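Reading an Accident Rate: Handout 2, Introduction to Air Transport

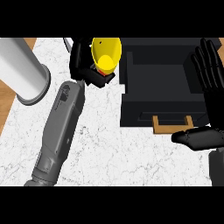
Page last changed: June

Rates are where this course gets fun! A raw count of accidents says very little until you know how much flying went on, so always ask what sits on the bottom of the fraction: departures, flight hours, or passenger miles.

Take our practice airline, Zastora. It logs 2 runway incidents in 1000 departures on the Stamasbridge route, and 2 more in 500 departures out of Flusura. Same count, but the Flusura rate is double (4 per 1000). Now look at how small those numbers are. One extra incident would swing either rate a lot, and that's the part I love arguing over in class.

Short hops make things trickier still. Most risk sits near takeoff and landing, so a per-mile rate flatters the long-haul carriers.

For next time: read the Wongsuwan packet through page 181 and bring one rate you've seen in the news, with its denominator if you can find it.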